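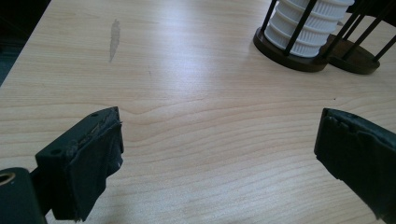
Table care: common questions

How do I clean the Skurkham tabletop?
Wipe along the grain with a damp cloth and a little dish soap, then dry it. No scouring pads.

There's a grey smudge that won't come off. Is it dirt?
Try warm water first. If the colour stays, the finish may be worn — email Bouchra Bouazza in customer care.

Can I sand it?
No. Sanding voids the warranty, which runs for 5 years.

Do you sell replacement tops?
Yes, for $99, or $80 if you pick up from the Stindberg store. Orders placed now ship in March.

Does the Nina bench match?
It comes in the same light colour.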